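White ball on a green cloth, which kind is it and how do I get the cloth flat?
Home & Hobby Help > Games and Practice
Posted 2026-05-02

Lucero Correa
Hi all! I've got a white practice-type ball that came in a mixed box from a yard sale, no packaging and no name on it that I can find, and I want to buy more of the same. The trouble is I don't know what to search for. I typed in "white practice ball" and got 1,868 results (I gave up on page 8). Some are solid foam, some are hollow plastic with holes, and the prices are all over the place.

My second problem is the cloth. I use a teal-green one on the table and hang another piece behind it, and I can't get either of them to lie nice and smooth. I don't own a steamer and I'd like to keep it that way - my closet is full enough. Pictures are below, please tell me what you'd try first!
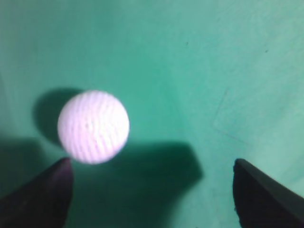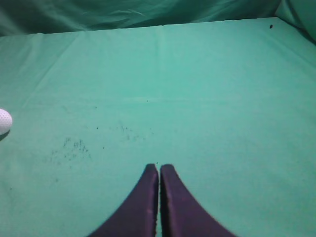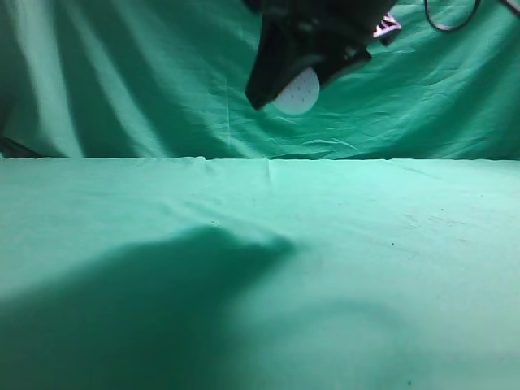
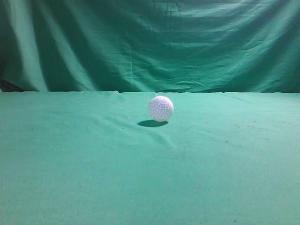 The white ball and the green cloth. The hanging piece and its folds are in the last two.

Thanks in advance, and sorry if this belongs in the golf section.

Mercedes Arboleda
I went through this same thing in December when I was matching balls for my dad's hallway putting game. Before you order anything, give it a squeeze. Foam gives under your thumb and comes right back, while the hollow plastic kind feels stiff and makes a little click. Then try to poke a toothpick into one of the dots. If it goes in, search "perforated practice ball" or "hollow practice ball". If it stops right away you have dimples, so try "dimpled practice ball" and add "foam" if it squeezed soft. I can't tell which from your pictures, the dots look a bit different in each one.

Measure it too, sellers are pretty loose with sizes. I bought a bag of Prunine ones without measuring and they were way too big for the cup.

For the cloth, mine lives rolled on a cardboard tube now. I used to fold it and I'd get a long crease across the table every single time. For the piece in back, clip it at the top, pull it out wide and clip the bottom corners to something heavy. Leave it overnight.

Uthai Rattanakul
foam I think. just iron the cloth

Bhavana Panicker
Check what the cloth is made of before you iron it!! I scorched a felt one with the iron way too hot (it was a Sukon, and not cheap). Low heat, a thin towel on top, and try a corner first. A lint roller is good for little specks too. I do mine before every game night and it takes a minute.

Can't help with the ball, but I'd go with the toothpick test.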